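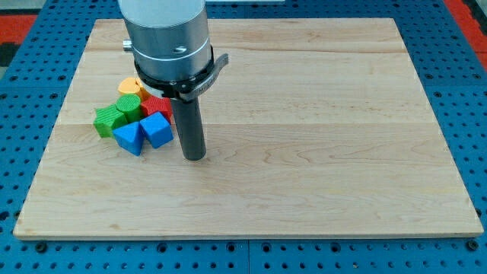

**1/** Notes on hard water and electric kettles, mostly for people who've moved to Zatetbridge from somewhere with soft water and are wondering about the white flakes.

**2/** The flakes are calcium carbonate. Bicarbonate dissolved in the water breaks down when heated and the carbonate drops out on the hottest surface, meaning the base plate or the element. It won't hurt you. It does make tea look awful.

**3/** Scale conducts heat poorly. On an exposed element the metal runs hotter than it was designed to, and the cut-out may trip before the boil. If your kettle clicks off early, descale it before you buy another one.

**4/** Method. Citric acid powder, 20 grams per litre of cold water. Fill to just over the scale line. Bring it up to warm and switch off well short of boiling. Leave it 20 minutes.

**5/** Don't boil citric acid in a badly scaled kettle. Calcium citrate is less soluble hot than cold, and you can end up with a second deposit that's harder to shift than the first.

**6/** Vinegar works. It's slower at the strength sold for cooking, and the smell hangs around in plastic lids and rubber seals. Rinse and boil plain water twice, tip both lots out.

**7/** Spout filters catch loose flakes and do nothing about hardness. Take the mesh out and soak it in the same solution. The one in my Wesora clips in from the inside and the tab is brittle, so go easy.

**8/** Thabiso Potgieter asked about jug filters. The ion exchange type lowers temporary hardness until the resin is spent. Plain carbon ones mostly deal with chlorine taste. Read the cartridge label, the jugs look identical.

**9/** I've been on a fortnightly schedule since January. The base plate has kept its colour and the boil sounds quieter.

**10/** Leftover solution can go down the sink with the tap running. Keep it off marble and limestone benchtops, as it will etch them.

**11/** Coffee machines next. Check the manual before putting acid through one with aluminium parts.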